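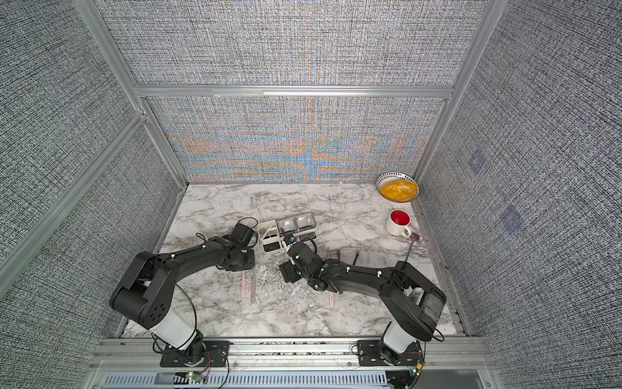
White utensil caddy on a marble-patterned top

Cadora Utensil Caddy
Item 716
Colors: white, gray, sage
Sizes: standard and tall

I'm Carleen Lockyer, I run the Mornine shop, and I have strong feelings about forks. Mostly that they should be where you can grab them! When we moved into our last house the kitchen had exactly one shallow drawer, and the silverware lived in a coffee can for most of a year. My husband Paul kept saying we'd get used to it (we did not).

So I started looking for a caddy I could leave out on the counter, and I was picky. I wanted something plain enough to go with whatever I changed next, because I change things a lot. The Cadora is the one I stuck with, and it's been our best seller ever since. We passed 2,000 of them in December, which made me spill my coffee a little.

The standard size is for everyday forks, knives and spoons. The tall one is better for spatulas and wooden spoons — if you cook with those long-handled ladles, get the tall. I have both, one by the stove and one that goes out to the porch with us when it's warm.

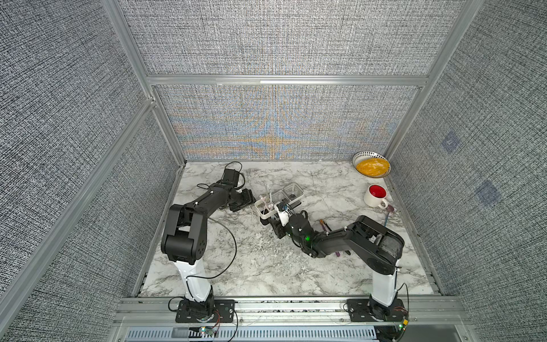 White marble top with gray veining

White is the color I get asked about most, usually by people with white counters who worry it'll disappear. I like white on white, and a bit of gray veining in the counter keeps it from feeling like a dentist's office. If you want more contrast, go with the gray. The sage is softer than it looks on most phones, so email me and I'll send a chip before you order.

Care: top rack of the dishwasher is fine. I do mine by hand with a bottle brush since crumbs love the bottom corners. Let it dry upside down on a towel before you load it back up. Skip the scouring pads, they'll dull the finish.

What comes in the box: the caddy and a set of stick-on feet. Silverware is not included. The matching napkin holder is sold separately under the Jurkorine name, and the colors line up nicely.

Shipping: orders leave here within 3 business days. If yours shows up chipped, send me a photo and I'll get a new one out to you. Keep the box until you've checked it over, please!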